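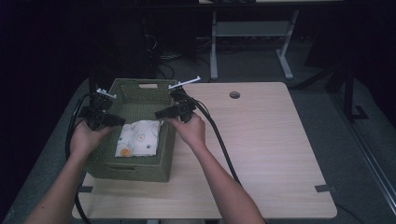

Tastham Residents Forum
Topic: Proposed revision of shared laundry hours, Buckley building

Giuliana Ñahui
Posted Aug 22, 2018

Residents are asked to comment on the proposed change to laundry room hours before the house rules are reissued in December. Under the proposal, the machines would be available from 7 a.m. to 9 p.m., and each household would be limited to 2 consecutive loads. The current rules set no limit. Comments should address the proposal itself and should be posted in this thread.

Jarlath Foley
I wish to record my objection to the closing time. Several tenants on my floor work late shifts and do not return before nine. The present arrangement has served them adequately, and I have seen no written complaint that would justify the change.

E_ORiain
Mr. Foley is mistaken as to complaints. I submitted one in writing last winter. My bedroom shares a wall with the laundry room, and the spin cycle is plainly audible after ten o'clock. I would support nine and would accept nine-thirty.

Fouad Kamel
I take no position on the hours. The load limit, however, requires a definition. A family with an infant washes small items daily and in quantity – muslins, bibs, crib sheets – and these should not be mixed with heavy cottons.
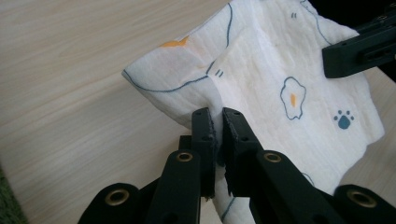 Under a strict reading, two half-filled machines of baby linen would use up the whole allowance, and the household's towels would have to wait for another day. I suggest that the limit apply only when another resident is waiting.

Jarlath Foley
Who would determine whether another resident is waiting? A rule of that kind invites dispute. I prefer a sign-up sheet.

Lorcan Gilmartin
The Grastard building adopted a sign-up sheet when I lived there. Residents reserved the early evening for weeks in advance and then failed to appear. It was withdrawn. I support Mr. Kamel's wording.

E_ORiain
I also support it, provided that the closing time is settled separately. The two questions should not be put to a single vote.

Giuliana Ñahui
The point is accepted. The questions will be listed separately. I will circulate revised text with Mr. Kamel's amendment and two options for closing time, 9 p.m. and 9:30 p.m.

Jarlath Foley
Please include the existing hours as a third option.

Giuliana Ñahui
They will be included.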